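Tollside > Community > Interviews

Keeping the old machines going

She fixes computers out of a back room on Nurlow Street. Has done for ten years, more if you count the kitchen table. I got there at 4 p.m. in August and the fan was on and the door was propped open with a phone book.

"Sit anywhere. Not that chair."

Most of what comes in is slow, not broken. People think they need a new one. "They need more memory and a clean-out. That's it. I tell them and they look at me like I'm losing a sale." Is she? "Sure. They come back though."

She charges by the job, never by the hour. Last year 342 machines came through, this year she's already at 344 and there's months left. The school in Fluvorthorpe sends a lot of them. So does Nugroho, the print shop, whose owner wont give up a desktop she has now repaired four times.

What does she turn away? Phones. "Too small, too much glue." Anything that's been under water more than a day. And she won't do a repair over $200 without a call first, even if they said go ahead.

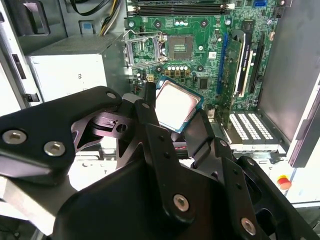
3 min read

Processors are the part customers worry about most. She says they almost never fail. "Power supplies fail. Drives fail. The chip just sits there for years." Swapping one is mostly patience, she says. Line up the corner mark, let it drop in, don't push. She bent pins once, early on, and paid for teh board herself.

Would she teach it? She'd like to. Evenings maybe, a few people at a time, bring your own screwdriver. Needs a bigger table first.

The phone rang then, somebody's printer. She took it.

Contact us | © Tollside | Back to top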